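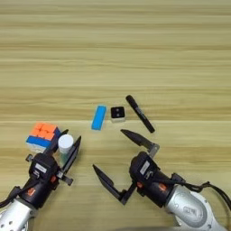 Fig. 3. Small items on a light wooden tabletop.

3. Setting up your drawer labels

Okay, you've unboxed the Skamine label printer and charged it overnight. Now for the part I like best! I do this at my kitchen table with a cup of coffee, and a whole desk takes me 11 minutes (my first go was a lot slower, believe me).

1. Empty one drawer. Just the one – if you pull out all of them you'll be at it until dinner.

2. Sort what you find into little groups. I go by how often I use a thing, but Mwangi Temba, who tested this guide for me, swears by sorting by size. Both work fine.

3. Slide the tape cartridge in with the arrow facing you and push until it clicks.

4. Hold down Feed for 2 seconds. A short blank strip comes out, and you can toss it.

5. Type your label, keep it to 2 words if you can, and press Print.

6. Wipe the drawer front, let it dry, then press the label on from the middle outward.

Note: Pramach tape is a bit thicker than the regular kind, so set the cutter to Deep first.

Caution: Keep your fingers away from the slot while the cutter is moving. Don't pull on the tape either – that's how I jammed mine in September.

If the light blinks orange, go to section 5.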